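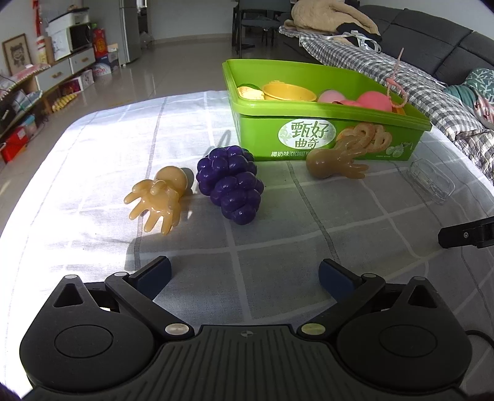

Table by the sofa, octopuses and grapes out, the rest in the green cookie box.

2024-08-23

Soft toy-plastic check for the Pringate swap shelf, continued. Arif Tjoa wants everything sorted into "keep", "wash again" and "out" before October. I still don't believe the sorting by feel that Skurkis swears by. Press it, sniff it, decide. Two people press the same toy and get two answers.

Moved to the table with the grid cloth today for the daylight. Strong sun from the left, good for judging surface haze, bad for judging color. The lighter octopus looks like honey in that light and the darker one like weak tea. Arif says they came out of one bag and one has aged. Maybe. They could just as well have been made in two shades. I have no second bag to compare with and neither does he, so I'm writing "two ambers, cause unknown" and leaving it at that.

Grapes: glossy all over. Skurkis's sheet says gloss means fresh plastic. Gloss also means somebody wiped it with something oily. Wiped it myself with a dry cloth and then dish soap, let it sit over lunch, still glossy. That rules out one thing. Keep, for now.

Octopus weights, kitchen scale: 33 g for the lighter one, then 33 again after soap. Didn't weigh the darker one before washing, so its number is no use and I've crossed it out. My fault.

The box: the coconut cookie one (甄好曲奇). Arif likes it as the sorting tray for the play food and I don't, much. The two peaches, the beige cookie, the yellow bowl and the little green-and-yellow piece all end up on top of each other, and the pink string with the hook catches on whatever is next to it. If one of these is tacky it will pass that on to the neighbors and we'll blame the wrong toy. Would like a divided tray. Tavares has one for around 700, which is silly money for a tray. Cut cardboard will do.

Also: a real cookie box for toy cookies. Sniff test is worthless on anything that has sat in there. Everything I picked up smelled of coconut, or I had read the label and decided it did. Asked Arif to try with his eyes shut. He got the bowl "wrong" twice, then said it was lunch.

To do:
– cardboard dividers, the thick kind
– darker octopus: weigh, wash, weigh, in that order this time
– wipe test on both peaches, same cloth, same pressure (how, though?)
– ask Dradero what lot 638 is supposed to mean on their list, the shelf tag only says "sea animals"
– leave the grapes 7 days in a drawer and look again

Result so far is one keep and a lot of opinions. Not sending Skurkis anything until the drawer test is done.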